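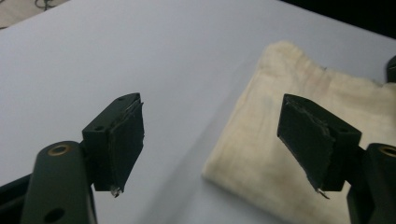 Dark green grippers over a pale tabletop.

Flestodgate Community Fire Team: on-call crew wanted

Flestodgate has a fire engine, a shed to keep it in and a pager system that works everywhere except the bottom of Mill Lane. What we're short of is people. Two of our crew moved away over the winter and a third has discovered golf, so we are looking for four new on-call members to start training in July.

The job

You carry a pager. When it goes off, you come to the station on Nurnach Road, get changed faster than you have ever changed in your life, and go where the engine goes. Last year it went out 52 times. A fair number of those were chimneys, hedges and one bonfire that its owner still describes as "under control". Others were serious, and you should think about that before you apply.

Between calls there is drill night, once a week, two hours. You will roll hose. You will unroll the same hose. There is also kit to clean, and a yard to sweep, which new members tend to find themselves doing more often than old ones.

What we need from you

You must be 18 or over and live or work within five minutes of the station, at legal speeds. We have measured this by driving it, so please don't send us a map with a ruler line on it. You'll need to pass a medical and a fitness test, and be reasonably calm about ladders. A driving licence is useful but you won't be let near the wheel of Tosh for at least a year. (Tosh is the engine. The name was painted on before any of us joined and has survived two resprays.)

If you work in the village, talk to your boss before you apply. Daytime cover is where we struggle most, and we would love to hear from anyone who is around on weekday mornings. Shift workers, parents with the children at school, people who have retired early and are already regretting it - all welcome. No experience needed. Our crew includes a baker, a piano tuner and two people who do something with spreadsheets.

What you get

A retainer of £2440 a year, paid quarterly, plus an hourly rate for calls and drills. A £500 payment when you finish your first year. Full training, starting with nine days at the Resano training ground, where lunch is provided and is better than it needs to be. Boots that fit, eventually.

You will also get woken up at three in the morning. We can't do anything about that.

How to apply

Come to the open evening at the station first if you can. You can try on the kit, climb the ladder and ask the crew whatever you like. Then fill in the form, which you can collect from the station or the library desk. It runs to four pages and asks for your previous addresses twice. We didn't write it.

Forms should be with Annunziata Greco, station manager, by the end of May 2025. Questions about training or the fitness test go to Eylül Kırmızıgül, who joined us six years ago to get out of choir practice and now runs drill night. Leave a message at the station if neither of them picks up. If the engine is out, so are they.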